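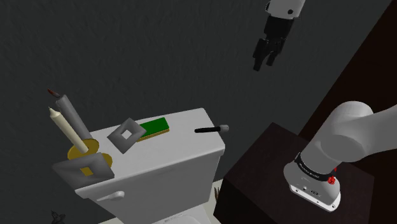

Bjarke Toft was of the opinion that a rule for two arms must be written before the first episode is recorded, and he told me I am asking too late.

Forum > Automation > Simulation > Good practice

Search topics Go

My question is the following. We make a bathroom task in the simulator, two arms, objects on the lid of the toilet tank. Which rules do you keep for the start state? At Gruva we have 3,000 episodes and no written standard.

Magbanua
16 comments

Þórarinn Hafstein
We use a short list. Both grippers start open and clear of every object. Save the random seed with each episode. If an object is hanging over the edge of the lid, let the physics settle before you record, then check the pose again. We rejected 148 episodes in February for this one point. Please also write down which arm has priority in the shared space.

Netari
Just use the default settings, it was fine for me.

Clonbridge
I agree with the list, but fix also the version of the simulator. After an update the same seed gave us another layout in 26 episodes.

Share 3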